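Lirkwood Robotics Forum > Software > Perception and Grasp Planning

Thread: Planner loses the drawer as soon as the gripper gets near it

fotini_galanis
Hello everyone, long post coming, so get comfortable! I look after the planning code for a two-arm bench at Brarkdale, and since July I have been moving us off our old scripted motions and onto Modon, which does grasp selection and arm coordination in one go. Mostly I love it. The trouble is the drawer task. The right arm has to go into a pulled-out drawer and pick up whatever is in there, while the left arm works on the loose stuff on the table. From far away the drawer pose is lovely and steady. Once the wrist drops toward the opening, the estimate starts to wander, the planner decides the drawer wall has moved, and it replans over and over until it hits the 900 ms limit and gives up.

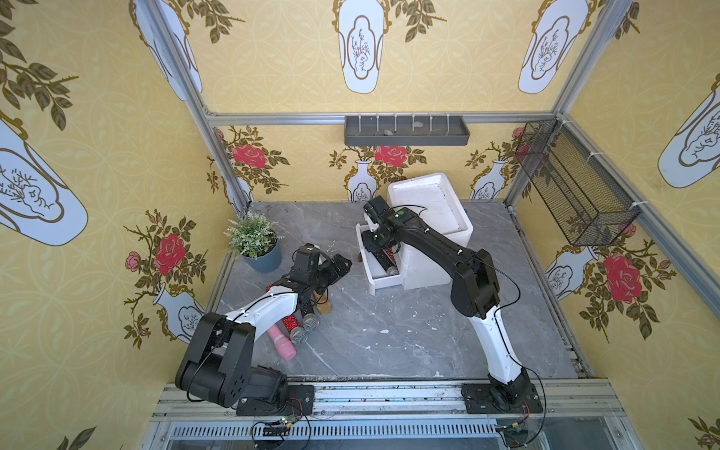 Right gripper down in the drawer over the black microphone, left one near the other two mics.

I have already tried turning the wrist camera weight down in the fusion node, and that only made the grasps sloppier. Any ideas are welcome, even the embarrassing ones.

mfinanga_dev
Lovely setup, thank you for such a clear write-up. My first guess is that you are letting the pose update run all the way through the approach. The drawer is white, the block it slides out of is white, and up close the wrist camera has very few edges to hang on to. I freeze the container pose when the gripper is 90 mm out and only track the object after that. It took me one evening to add and I have been a happier person since.

oldservo
I'm going to disagree, kindly. Freezing the pose is fine until an arm bumps the thing, and foam furniture is light. Then you are planning against a drawer that isn't there anymore. I would look at the wallpaper first. All those roses and vases repeat, and a feature matcher will cheerfully match one vase to its neighbor and shove your camera pose sideways. Mask the walls out and see what is left.

mfinanga_dev
Fair point about the bump, but you can check for that with joint torque. I really don't think you need vision for it.

oldservo
You can if your torque readings are clean. Mine never have been, bless them.

fotini_galanis
Thank you both! I spent Thursday on the wall mask, and while I was in there I pulled up wrist views from another task on the same bench, where the gripper holds a white tray by its rim. I think oldservo is on to something. There are two vases with nearly the same neck and scrollwork on the back wall, and my matcher kept swapping them. The stain rings inside the tray, on the other hand, turned out to be wonderful landmarks — I may never let anyone scrub that tray.

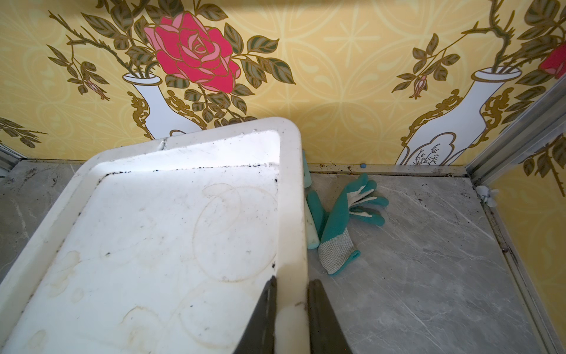

Re: Planner loses the drawer (wall mask results)

fotini_galanis
Numbers, as promised. I replayed 300 logged approaches with the walls masked, and the sideways jumps are gone in all but 3 of them. The slow drift close to the drawer is still there, though, so mfinanga_dev, I am trying your freeze next, with a torque check bolted on to keep the peace.

mfinanga_dev
Hooray! Do put the freeze distance in the config file and keep it out of the code. You will want to change it for every container you own.

oldservo
Glad the mask helped. I still wouldn't freeze it, but post the logs when you have them and I'll read every line with my coffee.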